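Section 8. Finger Pads, Cables and Handling of Garments

8.1 Scope

This section applies to all operators using the Cullau hand-held gripper pair for garment work at the Gaseck and Skanthorpe sites. It is to be read together with the site safety rules. Where the two differ, the stricter rule applies.

8.2 Checks before a session

1. Confirm that both grippers are switched off.
2. Examine the inner face of each finger pad under good light. Look for lifting edges, tears and loose pieces of covering.
3. Check the screws on both pads by hand. Do not use a power driver.
4. Open and close each gripper fully, 2 times, with nothing between the pads.
5. Enter the result in the pad log, with the operator's initials.
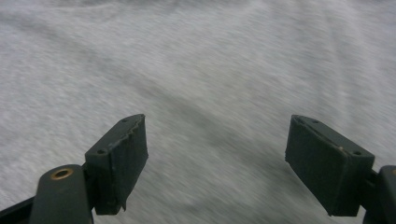
A pad with a torn or peeling covering shall be reported to the shift lead before the next session. Loose material may catch in knitted fabric and pull threads. Pads shall be replaced in pairs, including when only one side shows damage, and in every case after 2,000 closures.

CAUTION: Do not trim a damaged covering with a knife or scissors. Do not glue it back in place.

8.3 Laying out and handling the garment

1. Place one garment on the table. Return all others to the bin.
2. Spread the garment so that the waistband or collar can be reached by both hands without leaning.
3. Bring each gripper in slowly and close it on a single edge. Avoid seams, tags and drawstrings where possible.
4. Keep both cables on the operator's side of the table. A cable shall not pass under the garment.
5. If the fabric slips, open the gripper and begin the grasp again. Do not twist the wrist to recover it.
6. On completion, open both grippers and lift them clear before stepping back.

NOTE: Floor markings and stands shall not be moved by operators. Requests for a change of layout go to the Alvarado office, which issues a revised floor plan. 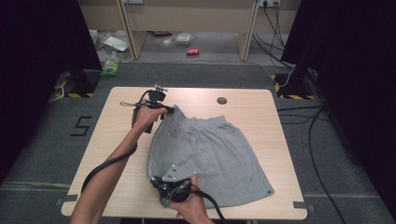 Eoin Mulcahy, commenting on the draft of this section, asked that step 4 be made stricter: "Keeping the cable on your own side is fine until you turn. I would like the rule to say that the slack is checked at the start of every garment, and that the operator stops if a cable goes tight."

The comment has been accepted. Until the next issue of this manual, operators shall check cable slack before each garment and stop work at once if a cable becomes tight.

8.4 End of session

1. Switch off both grippers and place them in the rack with the pads open.
2. Wipe the pads with a dry cloth. Solvents are not permitted.
3. Close the pad log and hand it to the shift lead.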